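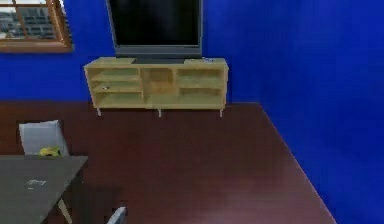

Week 6: Colour in the Living Room

Welcome back, everyone, and thank you to those who stayed behind last Tuesday to help roll up the sample cloths. These notes go with the evening class and they're meant to be read with a cup of tea and your own living room in front of you. If you missed the session you should be able to catch up from here, though do borrow somebody's swatch book if you can.

We began with the old question of why a colour you loved on a card the size of a biscuit can feel so different once it covers a whole wall. Part of it is simply area. A strong colour gets stronger as there's more of it, and it also bounces onto everything nearby — the ceiling, the curtains, the side of your face while you're reading. Folke Halvorsen brought in his test boards from the house at Tatcombe, where he'd tried the same grey on three sides of one room, and you could all see how green it went on the side facing the garden.

So please, paint a board before you paint a wall. Make it as big as you can manage, give it 2 coats, and leave a white border around the outside so the old wall colour doesn't confuse your eye. Move it about. Look at it at breakfast, look at it on a gloomy afternoon, and look at it at night with the lamps on, which is when most of us are really in our living rooms anyway.

Warm and cool

A few of you asked whether blue makes a room cold. It can, particularly a pale blue with a lot of grey in it and only southern light to keep it company (I'm speaking for our half of the world here, our northern friends can swap that around). A deep, saturated blue behaves quite differently, and can be very snug indeed if it has something pale and warm to sit against. Light, yellowish timber is the classic partner, as yellow and blue are far enough apart on the wheel to flatter each other. Cream wool does the same job, and so does unbleached linen.

Remember too that a switched-off television is a dark rectangle, and often the biggest one in the room. On a white wall it jumps out at you. On a deeper colour it settles down a good deal, and you may find you needn't hide it in a cupboard after all.

Raíssa Falcão raised a lovely point about open shelves, that whatever colour shows between your things becomes part of the scheme whether you planned it or not. She'd emptied hers completely, lived with them bare for the week, and then put back only the things she missed. I've been meaning to try it ever since, although I suspect I'd miss nearly everything.

For next week

Bring one painted board, and a note of which way your room faces. Choose a favourite object from the room as well, something small enough to carry, and write 100 words on the colours you find in it. Look properly, there are usually more than you'd think.

The reading is the Engebretsen chapter on neighbouring colours. Skip the part on pigments unless you enjoy that sort of thing — I do, but it's heavy going. There are 10 spare copies in the box by the sink, and please pop yours back when you've finished with it.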